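Section 4. Teaching a two-handed table task

Use this section once both arms have been calibrated (Section 2) and the leader arms are paired with the Zondton (Section 3). It covers how to set up the table, record demonstrations by remote control, correct a pose by hand, and save the set for training.

The task used throughout is "put the soft toy on the plate". It is a good first task for new operators. The objects are light, nothing breaks if a grasp fails, and the whole movement fits inside the reach of both arms.

4.1 What you need

The Zondton, powered and standing at its table position
The leader arms and foot pedal
A table with a plain, light top
One plate
One soft toy small enough to be held in one hand
A second person for the first session

The second person stands within reach of the stop button and does nothing else. At the Bhardwaj site this was Karthikeyan Kurup for all of the October recordings, and the times in this section come from his notes.

4.2 Preparing the table

1. Bring the torso up to the table edge until the tabletop covers the lower part of the head camera view. Lock the base.

2. Clear the tabletop of everything that is not part of the task. Tools left on the table will end up in the recording.

3. Place the plate between the two arms. It does not have to be in exactly the same spot each time, and you will be moving it on purpose later.

4. Place the toy on the left side, further from the torso than the plate.

5. Move both hands to the ready pose with the leader arms. Each hand should be clear of the table, with the fingers pointing away from the torso.

6. Check the cables. Follow each one by eye from the wrist back towards the torso and make sure it can move without catching on the plate or on the other arm.

7. Look at the head camera view on the operator screen. The plate, the toy and both wrists must all be in it. 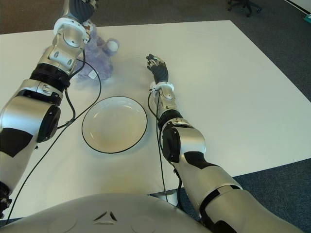
Figure 4-1. Head camera view with the left hand over the toy and the plate between the arms.

It is normal for the fingertips of one hand to pass out of the top of the view when that arm reaches forward. If the whole wrist disappears, move the toy towards the torso and check again.

CAUTION: Do not tape cables flat to the forearm. A cable needs slack at the elbow and the wrist, and tape will pull the connector when the arm folds.

4.3 Recording a demonstration

1. Open a new set on the operator screen and give it a name. Use the task and the room, for example "toy-plate-room2". Do not use your own name -- sets are shared between operators and are sorted by task.

2. Sit down at the leader arms and take hold of both grips. The Zondton will not follow until both grips are held.

3. Match the leader arms to the ready pose. The two lights on the screen turn green when the match is close enough.

4. Press the foot pedal once. Recording starts after the tone.

5. Lower the left hand over the toy with the fingers open. Come down from above, not from the side.

6. Close the fingers slowly until the toy is held. A soft toy will squash a good deal before the grip reading changes. Stop at 50 on the grip scale.

7. Lift the toy clear of the table and carry it to the plate.

8. Use the right hand to steady the plate if it slides. If it does not slide, keep the right hand still beside it.

9. Open the left hand and raise it straight up.

10. Return both hands to the ready pose and press the pedal again to stop.

One demonstration should take less than a minute. If you make a mistake you can recover from, such as dropping the toy on the way, pick it up and carry on. Keep that recording. If an arm stops on a fault, press Discard and start again from step 3.

NOTE: Long pauses are learned along with everything else. Decide what you are going to do before you press the pedal.

4.4 Varying the set

After each ten demonstrations, change one thing:

Turn the toy so that its tag faces another way
Move the plate a hand's width in any direction
Start with the toy nearer to the torso
Change the room lighting

A set of 65 demonstrations is enough for a first training run on this task. Elínborg Kragh's set for the same task had 239, with the toy placed anywhere the left hand could reach, and that is the one supplied with the software as a reference. Roughly 400 is the most that is worth recording before you train and see where the policy fails.

4.5 Correcting a pose by hand

Hand guiding is for single poses, such as a ready pose that sits too low. It is not suitable for recording the full task.

1. Let go of both leader grips.

2. Select Hand Guide and choose one arm only.

3. Support the forearm with one hand under the silver casing before you press Release. The arm gets heavier when it is released.

4. Move the arm to the new pose. Push on the forearm, never on the fingers.

5. Press Hold, wait for the click, then take your hands away.

6. Save the pose.

CAUTION: Keep your own fingers away from the elbow joint while the arm is released.

4.6 Checking and saving

Play back at least five recordings from the set before you leave the table. Look for dropped camera frames, a wrist that jumps, or a grip reading that stays at zero. Mark bad recordings as Rejected. They stay on the disk but are left out of training.

Press Close Set when you have finished. An open set cannot be copied to the Greladent server, and the transfer screen will show it in grey until it is closed.

For training settings, go to Section 5. For faults shown by number, see the list at the back of this guide.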